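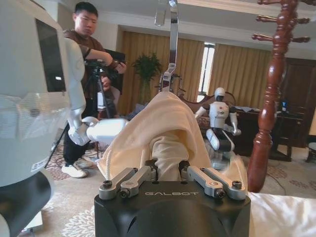 Where should a used towel go in a hotel room? On a hook or a rail, as soon as you have finished with it, and never on the bed.

I have held this view for years and I hold it more firmly after a week at the Brolero in Russtead, where I had a large bed, a good lamp and one hook that I used every morning. Most of the arguments I have had about hotel rooms have been about towels. People will fold their shirts, line up their shoes and then drop a towel in the middle of a white duvet and go down to breakfast.

The usual defence is that somebody else is going to change it anyway. Often they aren't. Plenty of hotels now ask you to hang up a towel if you are happy to use it again, and the card in my room at the Brolero said the same. A towel in a heap tells the staff nothing. It may be meant for the wash or it may have been dropped there by someone in a hurry. A towel on a hook is clear.
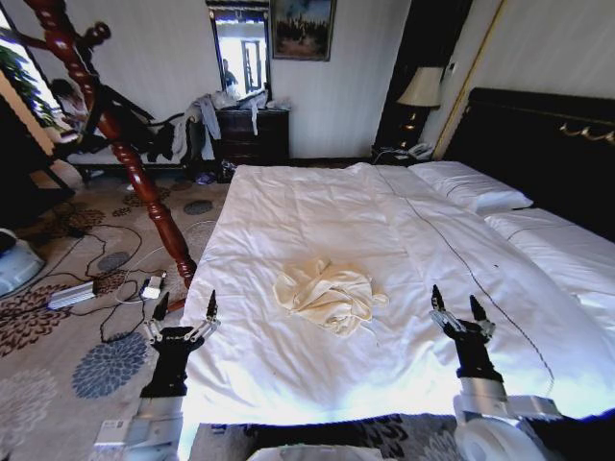 Reading time: 4 minutes

Then there is the bed itself. A duvet is slow to dry and awkward to wash, and a damp towel left on it for a morning can leave a patch you will find with your feet that night. Cream on white is also easy to miss. I once pulled back the covers at another place, the Zesier, and a towel I had forgotten went down the side of the mattress, where it stayed until I packed.

I don't think the guest is always to blame. Too many rooms are furnished by people who seem to have thought hard about the headboard and hardly at all about where a wet thing might go. There will be a picture, a mirror and a telephone, and then a single small peg behind the bathroom door that is already holding the dressing gown. I would give up the telephone tomorrow for a decent coat stand near the bed. The old wooden kind with curved hooks is fine, and so is a plain metal one, as long as it doesn't tip over.

How you hang the towel matters too. Bunched up on the hook it dries on the outside and stays damp in the folds. If it has a loop, use the loop and shake the rest out straight. If there is a rail, open it out over the rail - it takes no longer.
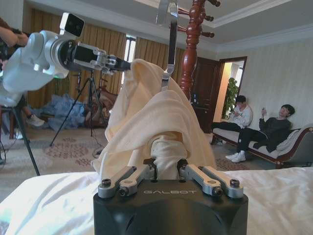 What I would ask hotels to do

Put in more hooks. A double room should have at least four, and two of them should be outside the bathroom. Fit them high enough that a bath towel clears the floor, and make them wide, as a thin hook pokes a point into the cloth and lets it slide off.

I wrote to the Brolero to say so and had a polite reply, and I shall look for the hooks when I go back in July.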